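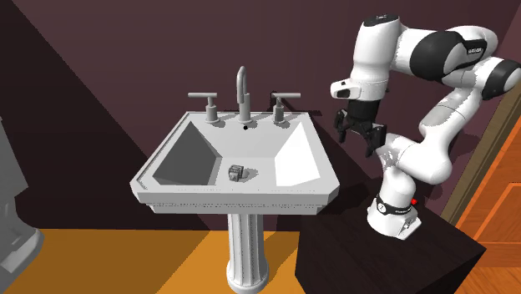

Bathroom cell, arm on its pedestal with the gripper open over the sink.

Niltum bathroom cell – setup and maintenance notes
Maintained by Hanne Heinonen and Joni Turunen
Last edited: 2023-12-12

What is in this folder

These files describe one simulated cell: a single arm on a fixed pedestal next to a pedestal sink. The task is to pick the small block from the basin. The cell was first built for the Pletthorpe project in March and has been repaired several times after that. Please read the part about the base before you change anything.

Folder contents

cell/ – the room, the sink and the pedestal
arm/ – arm model, joint limits, gripper
start/ – start poses, one file for each
runs/ – 1049 recorded runs
tools/ – the check scripts

Starting the cell

1. Load the room first and the arm second. In the other order the base is placed at the floor and not on the pedestal.
2. Run tools/check_base. It compares the base height with the top of the pedestal. If the two values differ, stop and load again.
3. Open the gripper fully.
4. Choose a start pose. The gripper must point down and stay above the spout while it travels.
5. Let the physics run for 120 steps before the first command. The block needs this time to settle on the basin floor.

The base

The base is fixed to the top of the pedestal with a rigid joint. Do not scale the pedestal. Joni tried this in the Vainio branch, and the arm moved with the box but the stored poses did not. If you need another height, make a new pedestal file and record the start poses again.

Contact settings of the sink

The basin has sloped panels, and the collision mesh must follow them. The older mesh was a flat box, so the block was floating above the visible surface. The mesh was replaced, and now it is made from the same faces as the visual model. The faucet and both handles have their own collision shapes – please keep them, also when you want faster runs. Without them the planner drives the forearm through the spout.

Known problems

The block can get stuck against a sloped panel when it is dropped from too high. Use the reset in tools/ and do not push it free with the fingers, the contact forces become very large.

In 4 of the start poses the elbow comes close to its limit. They are marked in the file header. They work, but the motion is slow.

The door and the other fixtures of the room have no collision. The arm should not reach there in a normal run.

After a repair

Replay 10 runs from runs/ and compare the final joint values with the stored ones. Write the result in the log together with your name. If a run does not match, do not overwrite it. Send it to Hanne first.

Use

Internal use at Fultunico and its partners. Ask us before you share the recorded runs outside.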